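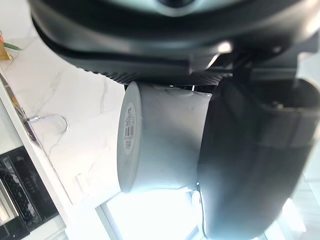 家事ロボット、今どこまで来てるのか。7月号の締切まであと2時間しかないので走り書きで失礼。前号で「台所の話をもっと」というメールをいくつかもらったので、今回はほぼ台所だけ。洗濯と掃除はちょっとだけ、最後に工場の話。まずコップから。コップが持てるかどうかは、もう話題にするほどのことじゃない。底にバーコードの白いラベルがついたままの白いコップ、ああいう円筒形なら横から挟んで終わり。黒い太い指で側面をぎゅっと。問題はそのあとで、どっち向きに持ったかを機械がわかってるかどうか。口が上なのか横なのか下なのか。水が残ってるのか。次にどこへ行くのか。人間はここを考えずにやってる。考えずにやってることほど、機械に教えるのが面倒くさい。

台所がなぜ難しいか

順番に書く時間がないので思いついた順。

明るさ。大きい窓のある部屋は機械泣かせ。昼前と夕方で同じカウンターがまるで別物になる。白い天板に白いコップ、逆光、これで輪郭がかなり怪しくなる。人間なら目を細めて一歩ずれるところ。ロボットも一歩ずれればいいんだけど、ずれると今度は届かない。

金属。流しはだいたいステンレスで、映り込みがひどい。距離を測るセンサーはピカピカしたものが嫌い。コップの影なのかコップなのか、映ったコップなのか。うちの読者で昔プレス工場にいた方から「光り物の箱の中から光り物を拾うのと同じ悩みだね」とメールをもらった。まさにそれ。

重なり。ひとつだけ置いてあるコップは簡単。コップの中にスプーン、その下に皿、皿の裏にご飯粒。こうなると一気に別の仕事になる。デモ動画でコップが一個ずつ離して置いてあるのはそういうわけなので、動画を見るときはまずそこを見てほしい。

あと布巾。布巾の話は長くなるので次号。 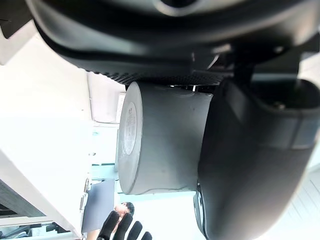
それと持ち替え。これを書き忘れるところだった。人の手は、持ってから指の中でくるっと回せる。口を下にしたければ手首と指でなんとなくやる。機械は、つかんだらつかんだまま。二本指ならなおさら。向きを変えたければいったん置いて、つかみ直すか、腕ごと大きく回すかのどっちか。腕ごと回すと肘がどこかにぶつかる。台所は狭い。蛇口がある。吊り戸棚がある家もある。だから「コップを伏せる」という、子どもでもやるお手伝いが、いまだに腕一本ぶんの大仕事になる。

五本指ならいいのか、とよく聞かれる。いい面はある。丸いものに指を回せるし、親指で押さえられるし、見た目に安心感がある(これ意外と大事)。でも関節が増えたぶん壊れるところも増える。ケーブルも増える。手首まわりにバンドやら留め具やらをつけて配線をまとめてる機体をよく見るけど、あれで流しの前に立つのかと思うと、水のことが気になってしょうがない。防水の手袋をかぶせる案もあるらしい。そうすると今度は指先の感覚が鈍る。人間のゴム手袋と同じ話。

Wiesława Nowickiさんに電話で聞いた

家事動作の評価を長くやってる人。もともとは病院の配膳の研究から入って、今はHellixという小さい会社で台所作業の試験項目を作ってる。時差の都合でこっちの朝6時に電話。眠かった。以下、メモから起こしたので言い回しは多少ちがうかも。

いちばん聞きたかったのは「で、食洗機に入れられるんですか」。

答えは、入れる動作だけなら、できる機体はいくつもある。ただし引き出しが開いていて、中が空で、入れるものが決まっていれば。この「ただし」が三つもつくのが今の実力だと思ってください、とのこと。なるほど。

試験はHellixの中で176項目あるそう。コップを持つ、だけで一項目じゃない。取っ手あり、なし、濡れてる、ガラス、軽いプラスチック、隣に皿がある、と分けていく。プラスチックの軽いやつが案外くせものだと言っていた。強く握るとへこむし、弱いとすべる。軽すぎて、落としても機械のほうが気づかないことがある。空の手のまま棚まで行って、そっと置くまねをして、戻ってくる。笑っちゃいけないけど電話口でふたりとも笑った。

置くほうは、ラックの棒のあいだに底を入れるのか、棒の先にかぶせるのかで全然ちがうらしい。人間は適当に押し込んで、ガチャっといわせて、倒れたら直す。この「倒れたら直す」が入ると点数ががくっと下がる。一回でうまくいく率より、失敗に気づいてやり直す率を見てほしい、と何度も言われた。Hellixの表でもそっちの欄を太字にしたそうです。メーカーには嫌がられてる、とも。

引き出し式の食洗機についても聞いてみた。前に扉が倒れるタイプより機械にはやさしいのか。上から手を下ろすだけなので腕の通り道は楽、でも深さがわかりにくい、という返事。ワイヤーのラックは細い線の集まりで、カメラで見ると背景の暗いところと混ざりやすい。片手でコップを構えて、もう片手をラックの上に出す、みたいな両手の使い方はまだ練習段階のところが多いそうだ。どっちの手で入れるか決めるのに時間がかかる。人間でもたまに迷うけど。

もうひとつ、音の話。これは想定してなかった。彼女いわく、台所仕事がうまい人は音で判断してる。皿がちゃんとはまった音、コップが当たった音。マイクをつけてる機体はまだ少ない。手首の力センサーで似たようなことはできるけど、陶器とプラスチックの区別なんかは音のほうが早いはず、と。ここはもう少し掘りたい。誰か詳しい人いたら返信ください。
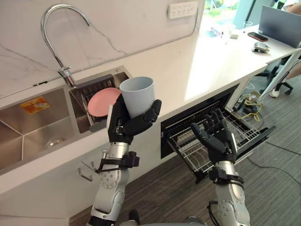
借りてみた人の感想(Suster)

時間貸しの家事ロボットサービス、Suster。うちの読者から感想が届いたのでまとめる。名前は出さないでほしいとのことなので、西のほうにお住まいの方、としておきます。

申し込みは簡単。前日に台所の寸法を送る。カウンターの高さ、流しの幅、コンセントの位置。コンセントの位置を聞かれたのが意外だったと。まあ電源は要る。当日は人が一人ついてきて、最初の30分は準備だけで終わる。床のケーブルを片側に寄せて、マットをどけて、猫を別の部屋に。

頼んだのは朝食のあとのかたずけ。コップ、皿、箸、フライパン。結果から言うと、コップと皿はやった。箸はだめ。フライパンは最初から対象外で、申し込み画面に小さく書いてあった。

以下いただいたメモから。

速さは自分の半分より遅い。ただ、見てると遅さはそこまで気にならない。気になるのは止まること。つかむ前に止まる、置く前に止まる。考えてるのか固まってるのかわからない。付き添いの人に聞くと「今は考えてます」。で、そのあと一回「今のは固まってます」。

皿は立ててあるのが得意。水切りに斜めに立ててある皿はすっと抜いた。平らに重ねてある皿は上の一枚しか取らない。コップは横倒しでもちゃんと拾った。ただし転がり出したら追いかけない。手を引っこめて待つ。安全のためだそうで、そこは納得。

水はねはなし、というか水を出してない。すすぎは人間がやってから渡す。ここで「じゃあ自分でやるよ」となった、と。気持ちはすごくわかる。

でも最後にこう書いてあった。手首を痛めてる母がいて、すすいで置いとけばあとは片付く、というだけで借りる意味はあるかもしれない。次は母の家で試す。続報もらえることになったので、届いたら載せます。

値段。書いていいと言われたのは追加料金のところだけで、準備が延びたら2000円。この方は延びたそうです。猫のぶん。

手の話をもう少し

Fanevportの新しいハンドの資料を読んだ。まだ実物は触れてないので、資料の範囲で。

指の腹に細かい凹凸のある柔らかい素材。滑り止めとして普通。おもしろいのは指を自分で外して洗えるところ。食器を扱う手が汚れてたら意味がないわけで、やっと来たかという感じ。ただ、外したあとの位置合わせは五分ほどかかるらしく、毎食後にやる人はいないと思う。週に一度ならまあ。

つかむ力の上限を使う側で決められるようになった。いい。薄いグラスの家と、プラスチックのコップしかない家では、ちょうどいい力がちがう。全部の家に同じ設定で売ろうとするから割れる。

耐水はまだ「しぶき程度」。流しの底に手を突っこむのはだめ。なのでつけ置きの食器は人間が引き上げてください、ということになる。つけ置きしない暮らしをすればいいんだけど、カレーの日は無理でしょう。
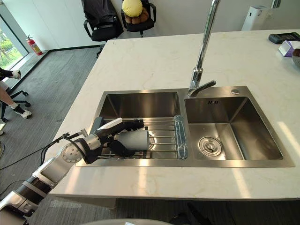
水切りの棒の上にものを置く、という動作についても資料に二ページある。平らな台に置くのとちがって、棒と棒のあいだに隙間があるので、手を離した瞬間にころっといく。特に円筒を寝かせて置くとき。棒と平行だとはまって安定、直角だと転がる。人間は何も考えずに口を下にして立てるけど、さっき書いた持ち替えができないと、寝かせたまま置くしかない場面が出てくる。Fanevportのやり方は、離す前にちょっと押しつけて動かないか確かめる。地味。でもこういう地味なのが効く。派手な宙返りの動画よりこっちの二ページのほうがよっぽど台所に近い。

工場のほうは

De Haanの食器洗浄ライン。業務用の、社員食堂みたいなところ向け。ここは話がだいぶ進んでる。理由は単純で、食器の種類が決まってるから。トレーと椀とコップと皿、以上。色も形も揃ってる。照明も天井からだけで、夕日が差しこまない。

担当の方とメールで少しやりとりした。返却口で残飯を落とすところだけはまだ人。箸と紙ナプキンとみかんの皮が一緒に来るので。あそこを機械にするより、お客さんに分けてもらうほうが安い、という身もふたもない返事だった。好きな答えです。

洗い終わったコップをかごから出して棚に積むところは、夜のあいだ機械だけでやってる現場があるそう。朝来ると積み終わってる。たまに一列ずれてる。ずれたまま最後まで積んであるのがが、いかにも機械。見学を申し込んだので、行けたら書きます。写真がだめな場合は手描きの絵になります。覚悟してください。

洗濯と掃除、一行ずつ

洗濯物たたみ。タオルはいける。シャツはまあまあ。靴下を組にするやつはまだ見ていて苦しい。

掃除。床は昔からやってるので省略。カウンターを拭くのは、拭く動きはできても、上に置いてあるものをどけて戻すのができない。スマホと眼鏡と飲みかけのグラスが出てる台、つまり普通の家の台。

買うべきか、というメールへの返事

何通か来てるのでまとめて。台所仕事を全部やってもらうつもりなら、今は買わないでいいと思う。借りて一回見てみるのは賛成。そのとき見てほしいところを書いておく。

・落としたときに、落としたと気づくか
・向きのちがうコップを混ぜて出してみる
・食洗機の引き出しを半分だけ開けておく。どうするか見る
・夕方、窓からの光がいちばんきつい時間にも頼む
・止まったとき、誰がどうやって再開させるのか、自分でやらせてもらう

最後のは特に。付き添いの人が帰ったあと、家に残るのは自分と機械なので。

次号は布巾。あと音の話の続きと、見学に行ければDe Haan。食洗機への入れ方で家族ともめてる話も引き続き募集中です。先月のは全部読みました、茶碗の向きだけであんなに書けるとは。返信はこのメールにそのままどうぞ。締切なのでここまで。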